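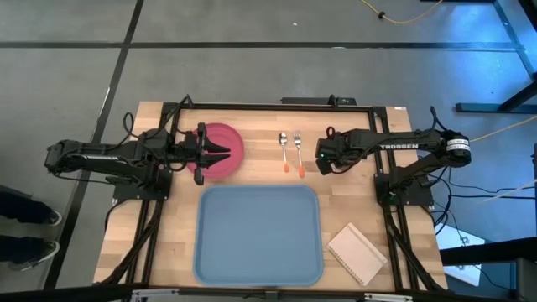 The plate, spoon, fork and tray on the table at the Nyamweya robotics club.

Student club gets two-arm table setting project going

Dec 4, 2021 — Place setting. Sounds easy. Fork, spoon, plate, all onto a tray, and the robot arms have to do the lot. That is the job the Nyamweya robotics club picked for its winter project, and members have been at it most evenings since the start of term.

The club has 30 members this year, up a good bit from last. Four teams, one table, so there is a sign-up sheet and a fair amount of arguing over it. Each team gets its own slot and saves its own runs.

"The plate is the worst," said team lead Kanini Wanyama. "Spoon is fine, fork is mostly fine. The plate is wide and low and the fingers want to go over the top of it."

Her team call their program Gesura. A rival team, led by Kimutai Odera, has gone a different way and starts with the cutlery, plate last. Odera says it saves time. Wanyama says wait and see.

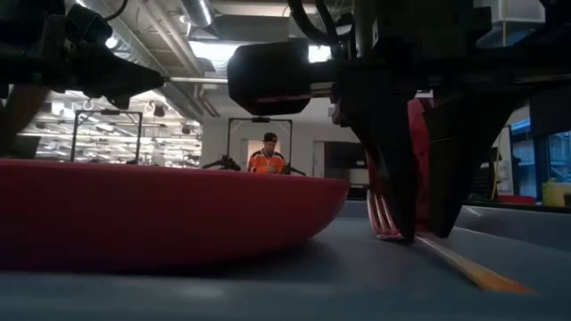
Do you need to know how to code to join?
Most new members start by driving the arms by hand, and pick up the programing later from older students.

Practice runs are done by a person first, over and over, then the teams train on what was saved. Odera's team had 84 good runs on file at last count. Wanyama's had 66 but she reckons hers are cleaner. Faraji Muli, who runs the sign-up sheet, would not be drawn on that one.

Club adviser Rhys Costigan said the project grew out of a chat in August, when a few returning students wanted somthing less like a maze and more like a chore. Scoring will be on the finished setting — everything on the tray, nothing dropped, fork and spoon the right way round. Teams get three tries and the best one counts.

The winning team goes on to the Drokilberg student meet in the spring. Travel money not sorted yet. New members can still sign up, ask for Gitau Makokha at the front desk. Closed shoes please, and tie back long hair.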